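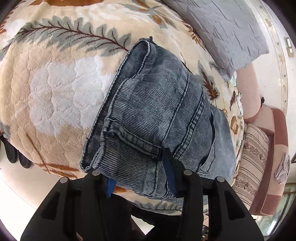 Jeans on a patterned blanket, seen from the gripper.

Dorkemus: Frequently Asked Questions

What is Dorkemus?
Dorkemus is the part of the Runden software that finds places to grab on cloth. It takes a wrist view, marks likely edges, seams and openings, and hands a short list to the planner. The planner then picks one, often the one you would have picked last.

Why does it keep wanting to pick up my blanket?
Printed leaves have edges too. The default model leans on contrast, and a dark red leaf on a pale background looks a lot like a good fold to it. Set surface_prior to "relief" and it will weigh shading more than print. Plush fabric with a bumpy surface still fools it now and then — we're aware, and so are the bug reports, all 77 of them.

Do I need to undistort the view first?
Please don't. Dorkemus works on the round fisheye view as it comes. If you flatten it, you throw away the corners of the garment and then write to us about missing corners. Give it the lens file and leave the rest alone.

Can it tell a waistband from a pocket?
Usually. Both are openings with stitched edges, so it looks at length and at what the seams nearby are doing. Belt loops are harder. A thick, raised strip of denim scores well as a grab point, and in version 2 it scores so well that you may want to lower loop_weight before your first run with jeans.

The gripper fingers show up in my garment mask. Is that bad?
It's bad if they move and the mask doesn't. Run the finger mask tool once per gripper, with the fingers open, half closed and closed. Blue pads against blue-gray denim are the classic trouble spot. Color alone won't separate them, so turn on the shape check.

How fast is it?
On our test machine, 102 milliseconds per view. On your laptop, with a browser open, slower. The planner waits for the result and doesn't complain, which makes it the most patient thing in the stack.

Does it work with Morais?
Yes, from release 8 on. Morais handles the arm motion and expects grab points in the camera's own coordinates. If your arm heads confidently for the wall, check that setting first.

What happened to Riltby?
Riltby was the old folding planner. It still installs, and it still folds towels. We stopped fixing it in November, and anything with legs or sleeves should go through the new planner.

Can I add my own garments?
Yes. Record views, label the grab points in the editor and run the training script overnight. Lay things out the way they really land on a bed, wrinkles included. A model raised on neatly spread pants is very good at neatly spread pants.

Where do I report a bug?
Use the tracker, and attach the log and the raw view. "It grabbed the wrong thing" is a fine title, though it's taken.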